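Two grippers, one spoon, and a happy Monday

14 May 2018 | by Elvira Cárdenas
2 min read

I love gripper service day! Our hand-held pair had gotten sloppy on thin stuff, so Darnell Wojcik and I gave the whole Kellent bench a proper going-over. The spoon on the Rabbit tray is my favorite check (skinny handle, shiny, no mercy).

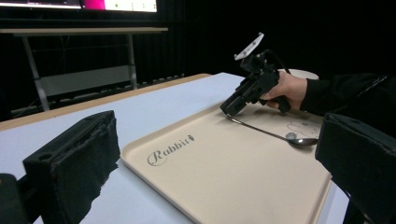

I go slow, tips just over the handle, and feel for play in the linkage before I close. If the pads don't meet square, I back off the finger screws and start over.

Next up, the grommets on the arms. I put a drop of oil on each one and work the jaws 400 times, which is weirdly relaxing with the radio on.
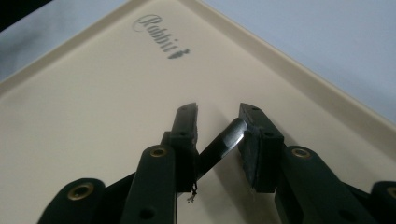

Skekitz Robotics Club – Bench Notes

Any frayed wire gets trimmed and taped before it can snag in the arms. Then both grippers go back on the cables and I run left and right together.
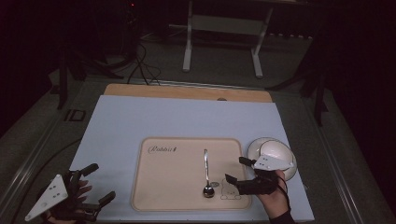
Darnell wants new pads by November. I say the old ones have plenty of life in them, and we've got 5 spares in the drawer anyway!

2 comments | 5 shares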